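Grivden Hand-Held Gripper, Build Kit
Home > Shop > Grippers and Hand Tools > Kits

In stock. Ships from our Ornville workshop.
Page updated October 7, 2025

The Grivden is a hand-held gripper you put together yourself, at a kitchen table or on a shared bench. You work it by hand, the camera above it records what the fingers do, and the recording goes to whatever arm you are building or training at home. No arm is needed to start.

The kit grew out of our own shop builds. The first version had printed fingers that flexed too much on heavy cloth, so the current one uses stiffer outer plates with a cut-out to save weight. If you have the older plates, the new ones bolt on without changes to the center block.

What is in the box

Finger arms and outer plates, black
Center block, assembled
Pivot screws and washers, with spares
Handle halves and trigger
Camera mount for a wide-angle camera
Bag of shims
Printed build guide

The camera is not included. A mount for the Urnus wide-angle camera comes standard. Pick the blank mount at checkout if you want to drill your own.

Tools you will need

Hex keys, a small flat file, medium thread locker and a soft cloth. A bench vise helps with the handle but a clamp will do.

Assembly notes

Fit the center block to the handle before the arms go on. Tighten the pivot screws until the arms stop wobbling, then back off slightly. They should swing freely with no side play. If one side drags, add a shim under that arm – not under both.

Put thread locker on the pivot screws only after you have tried the grip on something soft. Most builders adjust them at least once.

Specifications

Weight without camera: 300 g
Rated cycles before pivot service: 2,000
Trigger positions: 2 (light and firm)
Finish: matte black

Working with cloth

Socks, shirts and bedding are good first jobs. They don't break, and every house has them. Set the trigger to light and come in from above with the fingers open. Close on a fold or a raised point in the cloth. Pressing down on a flat part tends to push it away.

Dark cloth on a dark sheet is harder to pick out in a recording than the same cloth on a light one. Record both if you can, and leave the bed the way it normally looks – blankets, pillows and all. 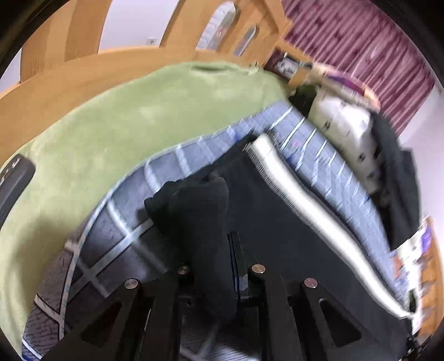

Grivden over a bunched-up black cloth item on a bed. The round screw heads are the pivot points.

Spare parts

Brandes pivot screws fit all versions sold since September. Outer plates are sold in pairs, center blocks singly. Shims are free with any parts order, so add a line in the order notes.

Returns

Unbuilt kits can come back in the original box. Once thread locker has been used we can't take the arms or screws back, but we will replace any part that arrived bent or short.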